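Re: Reading group, walking meditation and the Potura retreat 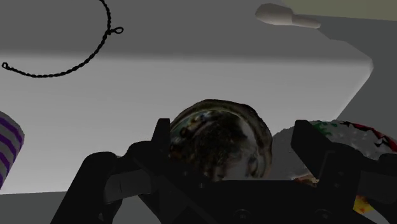

Last modified: February 12, 2019

From: Lucian Marinescu
To: Datolton Sitting Group list

Sawsan Sabbagh wrote:

> I have been doing the walking practice at home for 10 minutes before
> breakfast. By the second lap I am planning my day. Should I go back to
> counting breaths, or keep to the feet? Also, is the Potura retreat
> silent all the way through?

Dear Sawsan,

Keep to the feet for now. When you notice the planning, stop where you are, feel both soles on the floor, and start again from there. I would leave the counting for sitting. Guoqing teaches it differently and links the breath to the step – you could ask him, but try one method for a few weeks before you change.

On Potura: silence runs from the first evening until lunch on the last day. There are short interviews with Teófilo Condori in the afternoons, and you may speak there. We have 31 places and 3 are still free. Names to me by the end of the month, please. The retreat itself is in March.

For the reading group, we are on chapter 2 of the Rivadeneyra talks, the one on attention and effort. Octavio has the spare copies. Please read it slowly and bring one passage you disagree with.

With good wishes,
Lucian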